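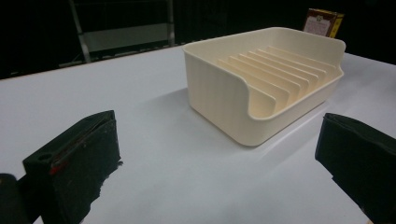

Sirkton workshop moves dish-handling build to bench trials

Monday, November 27, 2023

The Skoltness build, a hand-held two-finger gripper assembled in the shared workshop at Sirkton, has moved from fit checks to bench trials on household items. The first item on the list is a cream plastic dish rack tray with upright plate dividers and a scooped lip along one long side.

Both fingers are black blocks with a matte black covering. The covering is the third material tried since June. The first two slipped on glossy plastic at low closing force. The current one holds better but frays at the edges, and the group has budgeted for a replacement set every 73 cycles.

Trials run on a white tabletop against a dark background. Each session consists of 20 approaches to the tray from different angles, with the grip taken on the rim. The dividers are left alone for now, as the finger blocks are too wide to enter the slots without rubbing. A narrower finger has been drawn up and will be printed once the rim grasps are repeatable.

Finger travel is logged by an Etum controller board through a Takács linear encoder. An earlier version read motor current only and could not tell a closed grip from a jammed slide. Calibration takes 9 minutes and is repeated whenever the covering is changed.

Drawings and the parts list are in the folder beside the workshop's laser cutter. Bench time for the project is booked until 7 p.m. on build nights, and members wanting the same table should check the sheet on the door.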